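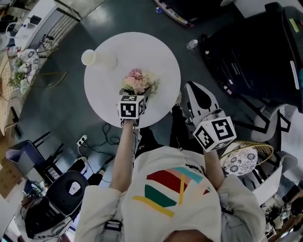
Cut Flowers and Water – notes for Unit 2

These notes go with the second unit of the floristry course at Cavodside. Read them before the practical. The first unit dealt with tools and stem names, and I won't repeat any of that. Bring your own knife or snips and something to write with.

## What a cut stem has lost

A flower on the plant is fed from two directions. Water and minerals come up from the roots, and sugars come across from the leaves. Cutting the stem stops the first supply completely and leaves only a little of the second, depending on how much leaf is still attached and how much light it gets. Indoors, in most rooms, that is next to nothing.

The flower carries on living all the same. It breathes, it uses up its stored sugar and it loses water through the petals and leaves. Everything a florist does in the workroom is meant either to slow those losses or to make some of them good.

Water travels up through the xylem, a set of very narrow tubes. It is pulled from the top as the leaves and petals lose moisture to the air. Food moves in a separate tissue, the phloem. For vase life, the xylem is the one to worry about.

## Why stems block

**Air.** When a stem is cut out of water, the pull from above draws air into the open ends of the tubes. The bubble can stop the flow. Recutting takes away the length with the air in it. Roses are affected badly by this, and it is one cause of bent neck, where the head drops while the petals still look fresh.

**Bacteria.** These grow in vase water and in the cut end itself. They feed on sap and on leaf that has been left under the water. The slime they make clogs the tubes. Cloudy water means they are well established, but a stem can be partly blocked while the water still looks clear.

**The plant's own response.** Many stems seal a wound. Some do it with latex (poppies, euphorbia), some with gums, and some simply by the cells at the cut end changing over a few hours.

**Crushing.** Blunt scissors flatten soft stems. Older books tell you to hammer woody stems such as lilac. We don't do it here. The crushed tissue gives bacteria more to feed on, and a clean slanting cut takes up water at least as well.

## Conditioning: the order of work

1. Scrub the buckets with detergent, rinse, and leave them upside down to drain. A bucket that looks clean may still have a film inside it.
2. Fill with fresh water. Cool for most flowers, hand-warm for limp roses and hydrangeas.
3. Add flower food at the strength given on the packet. The workroom uses Admont sachets for mixed bunches and Quintero for bulb flowers. They are kept on separate shelves, so put them back where you found them.
4. Take off any leaf that would sit under the water line. Leave the rest unless it is damaged.
5. Cut a short length from each stem, on a slant, with a sharp blade. The slant keeps the end from sitting flat on the bottom of the bucket.
6. Put each stem into water straight after cutting it. Do not cut the whole bunch and then go looking for a bucket.
7. Stand in a cool, dim place, away from fruit, for at least two hours. Overnight is better.

Don't pack the buckets tightly. Trapped damp between the heads encourages grey mould (botrytis), which shows first as small pale-brown spots on the outer petals.

## What is in flower food

There are three working parts in nearly every brand.

| Part | Usual form | What it does |
|---|---|---|
| Sugar | Glucose or sucrose | Feeds the petals, helps buds open |
| Acid | Citric acid | Lowers the pH, which helps uptake and slows bacteria |
| Biocide | Varies by maker | Kills bacteria and fungi in the water |

Sugar by itself makes things worse, as it feeds the bacteria too. This is the trouble with the spoonful-of-sugar advice. Lemonade has sugar and acid but very little to hold the bacteria back. Aspirin is only a weak acid and the trials I know of are not encouraging. A copper coin does nothing useful, as the metal hardly dissolves.

Mix accurately. Half strength is a common mistake and gives enough sugar to feed bacteria without enough biocide to control them. Measure the vase once with a jug and write its volume on the base in pencil or on a sticker. The small glass vases in the teaching cupboard hold 340 ml when filled to the shoulder.

Metal containers can react with the acid. Use plastic buckets, or a liner.

## Temperature

Cold slows breathing, water loss and bacteria all together. Our cool room is set at 4 °C, and that suits roses, carnations, tulips, chrysanthemums and most garden flowers. Tropical flowers are different. Anthuriums, heliconias and many orchids are injured by cold of that kind and turn dark or glassy. Keep them in the workroom, out of draughts.

Humidity matters as well. The cool room is kept at 90 per cent. If you come in and the petals feel papery, check the tray of the humidifier before you check anything else, and tell Gumaro Cárdenas if it is empty. Shut the door behind you. Bringing warm air into a cold room puts condensation on every petal, and that is where the mould starts.

## Ethylene

Ethylene is a gas that plants make themselves. It acts as a hormone and speeds up ageing. Ripening fruit gives off a good deal of it, apples and bananas above all. So do dying flowers, exhaust fumes and cigarette smoke.

Flowers vary in how much it affects them:

- **Very sensitive:** carnations, delphiniums, sweet peas, gypsophila, many orchids
- **Moderately sensitive:** many roses (it depends on the variety), alstroemeria, freesia, snapdragons
- **Hardly affected:** chrysanthemums, gerberas, sunflowers

Signs to look for are petals rolling inwards (carnations), petals or whole florets dropping (delphiniums, snapdragons) and buds that never open. Growers often treat sensitive flowers before they are shipped, and the treatment can't usefully be repeated at the vase.

Take dead heads out of a bucket when you see them. Don't keep your lunch in the cool room.

## Flowers that need separate handling

**Daffodils.** The cut end leaks a slime that shortens the life of other flowers, tulips in particular. Stand them alone in plain water for several hours, throw the water away, then arrange them without cutting again. If you recut, you start the leak again. The sap also irritates skin, so wear gloves when you have a lot to do.

**Tulips.** They go on growing after cutting and bend towards the light. Wrap them firmly in paper for the first drink if you want straight stems. Allow for the extra length when you place them.

**Hydrangeas.** They lose water very quickly. A wilted head can often be brought back by putting the whole of it under cool water for a while and then recutting the stem.

**Gerberas.** The stems are hairy and soft and rot easily. Use shallow water and change it often. Support the heads while they drink.

**Poppies and euphorbia.** Seal the cut end with a flame or with a short dip in very hot water, keeping the heads well clear of the steam. Euphorbia sap is harmful to eyes and skin. Gloves always, and wash the knife.

**Lilies.** Take off the anthers as each bloom opens, before the pollen loosens. If pollen gets on cloth, lift it off with sticky tape. Don't rub it or wet it. Lilies are poisonous to cats and this must be said to the customer.

## Foam and its replacements

Foam should be floated on water and left to sink by itself. Pushing it down traps dry pockets in the middle, and a stem that ends in a dry pocket will wilt within the day. Never let foam dry out and then soak it again, as it won't take up water properly a second time.

We use less foam than we did. It breaks down into small plastic particles and should not go down the sink. For most table pieces a pin holder, a ball of chicken wire or a grid of tape across the vase will hold the stems, and the flowers stand in deeper water. Régis Ferrand will show the chicken-wire method in the practical – bring thick gloves for it. The Cloker pin holders are heavy and the pins are sharp, so carry them with the cover on.

## Advice to pass on to the customer

Keep the instructions short. People read a card with a few lines on it and ignore a leaflet.

- Use a clean vase and the sachet, at the strength on the packet.
- Trim the stems before they go in the water.
- Keep out of sun and away from radiators and the fruit bowl.
- Change the water every two or three days, and trim again when you do.

## For the practical

Each pair will condition two bunches of the same variety. One is done by the full method and the other goes into plain tap water, uncut. Label both with your names. Record each day the state of the petals, the state of the water and the height of the water, topping up only after you have written the figure down. Put the vases side by side on the north bench so that light and heat are the same for both. Keep going until every head in both vases has failed.

Write down what you mean by "failed" before you begin, and both of you should agree on it. Last year's results were hard to compare because one pair counted the first dropped petal and another waited until the stems fell over.

Reading: the handbook chapter on post-harvest care, and the sheet on bulb flowers by Crescencio Figueroa in the course folder. The table of ethylene damage on the back of his sheet is worth copying out.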